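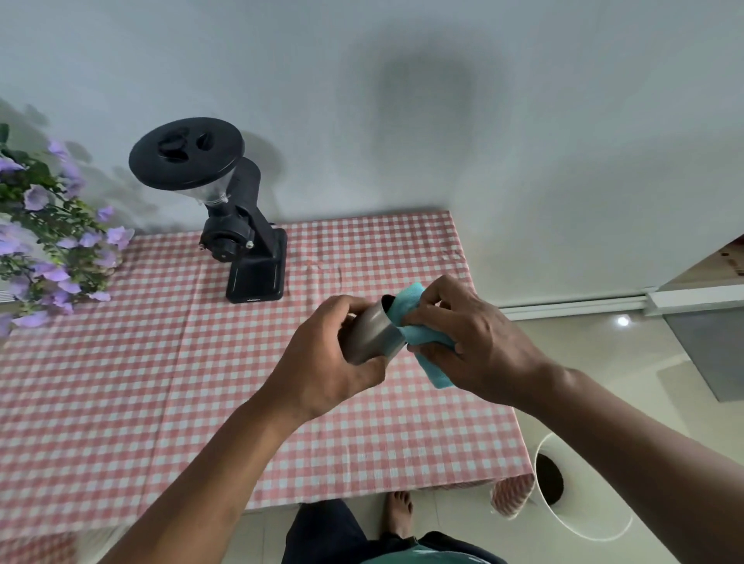
Pushing a blue microfiber cloth into a stainless-steel cup.

Painemal Releases Bolt-On Auxiliary Water Tank for Midsize Pickup Beds

GRULHAM, October. Painemal, a manufacturer of storage and fluid-handling parts for off-road vehicles, today released the Skakaditz auxiliary water tank. The tank mounts against the inside wall of a pickup bed, behind the wheel well, and leaves the full width of the bed floor open between the wheel wells.

The Skakaditz is rotationally molded in one piece from food-grade polyethylene. It has two internal baffles, a vented fill cap, and a threaded drain port at the lowest point of the body. The outlet accepts either a gravity spigot, supplied with the tank, or a 12-volt pump, sold separately. The spigot can be fitted on the tailgate side or the cab side, and the unused port is closed with the supplied plug.

Mounting is by four steel brackets that clamp to the factory bed rail. No drilling is needed on trucks with factory rails. Trucks without rails require the bolt-in rail kit, part number 1411, which includes backing plates and sealing washers. Bracket hardware is to be rechecked for torque after the first 127 miles of unpaved driving.

"Most of the cracked tanks we looked at had failed at the mounting ears," said Thibault Riviere, design engineer at Painemal. "On this one the brackets carry the load through a molded channel that runs the full height of the body. There are no ears."

Prototype tanks were run for 1000 hours on a vibration table while full, then pressure-checked and sectioned. Field units were carried on washboard and rock trails by Lotbridge, an overland outfitter that will also stock the finished product.

"We asked for a fill opening wide enough to get a hand and a brush through, and a drain that empties the tank on level ground," said Yaa Essien, who manages the Lotbridge rental fleet. "Both are on the production version."

The tank is supplied in black or sand. The black version is recommended for long-term water storage in sunlight, as it limits algae growth. Neither version is approved for gasoline, diesel, or any other fuel, and the fill cap is blue and marked WATER ONLY. Owners in cold climates should drain the tank and leave the port open before storage.

The Skakaditz is available now from Painemal dealers and from Lotbridge. Each unit ships with brackets, spigot, port plug, cap tether, and printed installation instructions. Replacement caps and seals are stocked separately. The tank body carries a 4-year warranty against cracking and seam leaks; the spigot and seals are covered for one year.

Media contact: Hiba Akl, Painemal, Grulham
Dealer inquiries: Gervasio Salinas, Painemal, Grulham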